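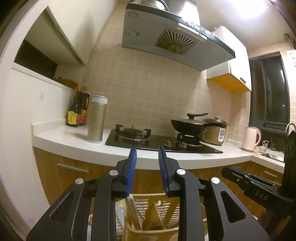 Viktória Győri 在答复我们的第一封邮件时说，水压低的问题不能只怪楼里的老管子，整条街的主管该换的时候没有换，住户自己拧来拧去也没有用。我们把这句话抄在小组笔记的第一页，后来的调查基本上是顺着它做下去的。

一、调查范围

本报告的对象是 Trostville 北坡一带的供水主管更换工程。工程分两期，一期沿 Dvořáček 街，二期沿坡上的 Kidotitz 路，施工单位为 Sillico。两期合计更换主管1,444米，旧管为铸铁管，新管为聚乙烯管。本组只调查一期，二期在十月才开挖，赶不上课程的交稿时间。

二、方法

本组四人，用了三种材料：施工告示和停水通知；住户问卷；在八户人家厨房水龙头处做的水压测量。测量时先关闭户内其他用水点，把压力表接在龙头上，读静压，再开另一个龙头读动压。每户早晚各测一次，早上定在七点半，晚上定在六点。换管前后各做一轮。

问卷放进信箱，没有逐户敲门。问题有三个：停水通知是否收到，停水时间是否与通知相符，换管后水压有没有变化。最后留了一处空白，供住户自由填写。

三、结果

换管前，坡顶住户的晚间水压明显低于坡底，早间差别小一些。换管后坡顶的晚间读数上升，坡底变化不大。有两户读数几乎没有变化，我们查看后发现，这两户的入户支管仍是旧的镀锌管，不在本次工程范围内。住户要自己出钱换这一段，告示第二页写了，字比较小，问卷里不少人表示没有看到。

停水方面，多数住户收到了通知，但时间有出入。有一次通知写上午九点到中午，恢复供水已是下午三点。那天是星期四，街口的面包店提前关了门。另有住户反映恢复供水后水色发黄，放水一段时间后变清。通知里没有提醒先放水，二期的通知应当补上。

四、费用

更换入户支管的费用由住户承担。我们问到的一份报价是2,000，按户计，不含路面修复。坡顶的路面是石块铺的，修复费要另算，施工单位没有给出单价。有住户问能不能几户合在一起开挖，Svetozár Štěpánek 回信说可以，但要在主管回填之前提出申请，回填之后就要重新办占道手续。这一条在告示上找不到，我们认为应当写上去。

五、不足之处

压力表只有一块，各户的测量不在同一天，水厂出水压力的波动没有办法扣除。第一轮测量时还弄错过一次接头，读数偏低，该户当晚重测，表中采用重测值。问卷回收集中在坡底，坡顶的公寓楼信箱在门禁里面，发放不全。

另外，本组没有取得旧管的漏损记录。我们写信申请过，答复是资料正在整理。因此换管对漏水量的影响，本报告不作判断。

六、建议

二期通知应写明恢复供水后先放水，并把入户支管的责任分界画成简图，放在第一页。停水时间如有延后，应在街口张贴更正。合并开挖的申请截止日期应与停水日期一起公布。

测量记录表和问卷原件附在纸质版后面，电子版只附汇总表。二期如有同学接着做，压力表可向实验室借用，接头需要自备。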